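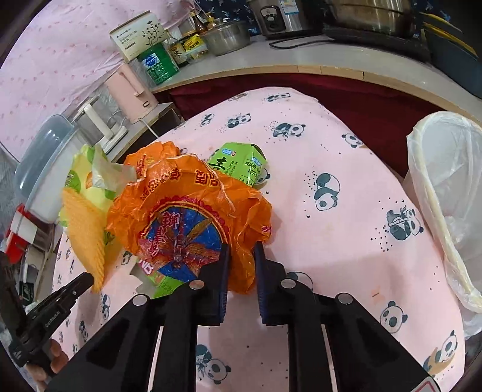 Snack haul sorting day! I have been saving up packages from two trips to the Asian grocery out past Lamley and finally dumped the whole lot on the table this afternoon. I do this every few months and it is one of my favorite chores (if you can even call it a chore). My question for all of you is what you do with the outer bags. I love the artwork too much to throw them out. Just look at the big orange one with the dragonfly in the blue circle – how could anyone put that in the trash? It's glossy and huge and it wrinkles if you so much as breathe on it, so it takes up half the table. I can't read the characters, I just think they look fantastic in that dark red with the yellow edges. Do you flatten yours? Cut out the good parts? Tell me everything!

Posted by pantrymoth66, 28/01/2018

linumum_fan
Oh I'm so glad somebody else does this! I flatten everything. Wipe the inside with a barely damp cloth, let it dry overnight, then put it between two sheets of parchment under the heaviest cookbook you own. Three days and most of the wrinkles are gone. The very shiny plastic never goes completely smooth but it gets good enough for a binder sleeve.
Also, where did you get that panda tablecloth? I need one in my life.

stovetop_sal
I'm going to be the grump. Cut out the part you like and toss the rest. I kept whole bags for years and ended up with a drawer that would not close, and it smelled like old shrimp chips. The emblem with the dragonfly would make a great little square for the front of a recipe notebook. The rest of the bag is just plastic.

pantrymoth66
Sal, no!! The big lettering in the upper right is half the charm. And my drawer smells fine, thank you (I checked).
linumum_fan, the tablecloth was a clearance find, just a length of pink fabric that I hemmed myself. I went back for more and they were out.

Drestevico
Whole bag keeper here, 190 and counting. Please don't use a damp cloth on anything with red ink until you've tested a corner. I lost a beautiful noodle wrapper that way. Dry paper towel first, and if it's greasy, cornstarch, leave it an hour, shake it out over the sink.
The green package in the middle has a wonderful look too, with that one big black character like it was painted with a brush. Is that a stiff one? I find the ones with corners are best opened along the back seam and stored flat.

linumum_fan
Never had ink come off on me, and I've been wiping mine since forever. Might depend on the brand. I'll give you the corner test though, can't hurt.

pantrymoth66
I haven't opened the green one up yet, so I'll try the back seam. I was going to stand it on the shelf as it is because I like the shape, but flat would save a lot of room. What about the yellow and green one on the left, with the leafy patches? It's so crumpled already that I wonder if it's past saving.

Drestevico
Not past saving. Warm it in your hands, smooth it from the middle out, then under the books like linumum_fan says. Give it a full week.

stovetop_sal
A week for a wrapper. You people.

kettleandcrumb
Has anyone tried ironing? Lowest setting, dish towel on top and another one underneath. My sister-in-law swears by it.

linumum_fan
NO. Plastic plus iron is how I ruined an iron.

kettleandcrumb
Fair enough, I withdraw the question.
Different idea – I use the big bags as drawer liners, art side up. You get to see them every time you reach for a spoon, and when one gets grubby you swap it for the next. An orange one that size might do a whole drawer if you trim the seam off.

stovetop_sal
Okay, that I would do. That's using them for something.

pantrymoth66
Kettle, I LOVE this. There's a second orange piece bunched up behind the big one, so I might practice on that first and save the dragonfly for last. Going to clear out the tea towel drawer now. Do you tape the corners down or does it stay put by itself?

kettleandcrumb
Double-sided tape on the back two corners only. The front stays down once the trays are in. Post it when it's done!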